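Visit to Skaden, November 29, 2018

Our second stop after Greenwood was the software group at Skaden. They run two arms from one planner, called Zamley, and it replans 5 times a second. Most of our hour went to how it handles a camera mounted on the gripper.
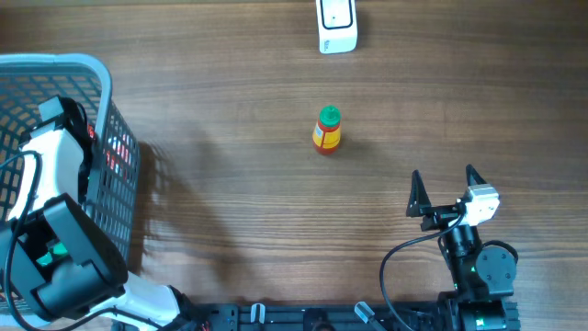 Calibration is the slow part. The old routine needed 1,074 poses — the one they wrote in April needs far fewer. Logs go to a viewer built at Irnton, and we asked for a copy.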